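Working with Small Charities
Unit 3: In-kind giving, from the ask to the handover

Before you read: bring your notes from Unit 2 on partner visits. We'll use them in the second half of Sunday's class, so if yours are still in a pile of voice memos, type up at least the page on what the partner told you they were short of.

Where we are in the course

Last unit was all money: grants, small monthly donors, what a restricted gift is and why a bookkeeper's face changes when you say the word. Now we get to stuff. Rice, notebooks, blankets, diapers, bicycles, a piano once. I love this unit! In-kind giving is where most people first come into charity work, and it's also where you can learn the most about a partner in the shortest time, if you listen well.

Some terms first, so we're all using them the same way.

In-kind gift: goods or services given in place of money.
Solicited goods: things the partner asked for, through you or directly.
Unsolicited goods: things that arrive anyway.
Landed cost: what an item costs once it's in the partner's hands, with sorting, storage, fuel, customs and someone's afternoon included.
Handover: the moment responsibility passes from you to the partner. It has a date and a signature. Delivery and handover can be the same hour or they can be weeks apart.

Landed cost is the one people skip. A bag of rice given to you at no charge in Vodton still has to get over the pass to Flaremwood, and the truck doesn't run on goodwill. Write down the fuel, write down the storage, and then compare it with the price of the same rice in the Flaremwood market. Sometimes the donated bag wins easily. Sometimes you'd have done far better selling the space in the truck, so to speak, and carrying something that can't be bought at the other end.

The ask

A good ask names an item, a quantity, a condition and a deadline. "School supplies welcome" will bring you dried-out markers and a great many rulers. "Lined notebooks, new, soft cover, by the end of September" brings you notebooks.

Start with the partner's own list. Ask them to rank it. A ranked list is worth more than a long one, and the ranking will surprise you nearly every time – on the Oledska project the top item for the children's home turned out to be door hinges, with soap a close second and toys nowhere on the page. You would never have guessed hinges from the road.

Things to settle with the partner before you publish an ask:

What do they already have too much of?
Who will be there to receive it, and can that person sign?
Is there a dry room with a lock?
Are there rules on what they can accept (used mattresses, car seats, medicines, opened food)?
Will they want the goods all together or spread out?

On medicines: we don't collect them in this course's projects, at all. If a partner needs them, that goes through a licensed pharmacy supplier and is paid for with money. No exceptions for vitamins.

The Oledska case

You've got the background sheet from Unit 1, so I'll keep to the supply side here. Oledska ran a back-to-school drive for 36 families in the Flaremwood valley. The ask went out through schools, a bakery and two sports clubs in Vodton, and it closed after 6 weeks. It brought in 700 items.

Wonderful result, and look at what happened next. The collection points had no list of what counted as acceptable, only the poster, and the poster said "anything a child might need." So everything came in mixed. Sorting ate up the whole period that had been set aside for packing, and packing ran into the start of term. The families got their kits after the first week of school. The kits were good! The children were pleased, the parents were polite about it, and the school had by then lent out its own supplies to fill the gap.

Questions to prepare on the case:

1. Rewrite the poster. You have twenty words.
2. Where would you have put the sorting step, and who would you have asked to do it?
3. The school's lent supplies came back used. Should the project have replaced them? Out of which budget line?
4. Draft the message you'd send to families on the day you realize the kits will be late. Keep it short and leave out the excuses.

I want to spend real time on number 4. People tend to write a paragraph about how hard everyone worked. The parent needs to know the new day, the place, and whether to buy a notebook in the meantime.

Sorting

Set up before anything arrives. You want a table for intake, a table for checking, and then separate places for keep, repair, pass on and discard. Label them in large letters in every language your helpers read.

Check food by date first and by packaging second. Anything with less than 3 months left on the date goes to a local kitchen right away and never into long storage. Cans with a dent along the seam are discarded. Open bags are discarded, even if it's only the corner.

Check clothing in good light. Look at the seams, the cuffs, the waistband, and work every zipper all the way up and down. Children's clothes should be sorted by height as well as by the age on the label, because labels disagree wildly from one maker to the next. Anything you'd hesitate to hand to a friend's child goes to textile recycling. It's a useful test and it settles most arguments at the table.

Books are sorted by language, then by reading level. Please don't send encyclopedias.

Keep a tally as you go, on paper, one sheet per table. Spreadsheets are great the next morning, when your hands are clean.

Packing

Two approaches, and we'll argue about them in class.

Packed by household: each family gets a sealed box made up for them. It's private and quick to hand over, and it needs accurate information about each family in advance. If the information is old, you'll have baby formula going to a household of teenagers.

Packed by item: boxes of soap, boxes of notebooks, boxes of socks, and people choose. It takes longer and needs more room, and somebody has to keep the line moving kindly. People go home with what they can use. Waste drops a lot.

My own leaning is toward choice wherever there's space for it. I've changed my mind on this more than once, so come ready to push back. A residential home is a different matter again: there the staff generally want goods packed by item, in boxes one person can lift, with the contents written on two sides and the top.

Handover

The receipt is a single page. Date, place, list of goods by type and quantity, condition, name and signature of the person receiving, name and signature of the person delivering. Both sides keep a copy. Write it in the partner's working language, with a translation under it if you need one.

Plan the visit around the partner's day. Avoid meal times, nap times, prayer times and exam weeks. Ask how many visitors are comfortable for them and bring fewer than that. Donors love to come along, and it can be a lovely thing when it's been talked over in advance, with everybody clear on how long it will last and what will be photographed. No child is asked to line up, perform or say thank you. The partner decides on all photos that show residents, and they can change their answer later.

Then go back. A short call two or three weeks after the handover tells you more than the day itself did: what ran out first, what's still in its box, what broke. Put those answers at the top of your next ask.
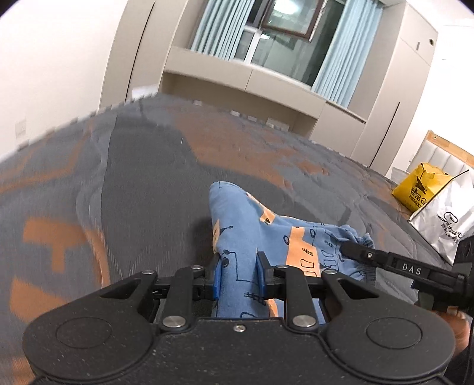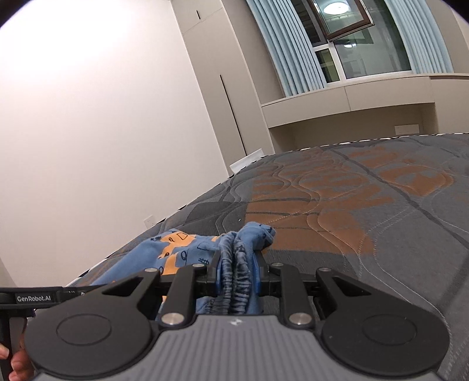
Tóth

For next time

Reading: the Oledska supply log, pages on intake and transport. Skip the appendix unless you enjoy customs codes (I do, come and find me).

Written work: one page, a ranked needs list for the partner you visited in Unit 2, with a landed cost worked out for the top item. Use real local prices, with a note on where you got them. If the market price beats the donated one, say so and tell me what you'd carry in the truck in its place.

Group work: each group brings a draft poster and a draft receipt. We'll swap them between tables and try to break them, so don't be precious – rough drafts are perfect for this.

The warehouse visit in Vodton is still on. Closed shoes, please, and a layer you don't mind getting dusty. The sign-up sheet is on the classroom door.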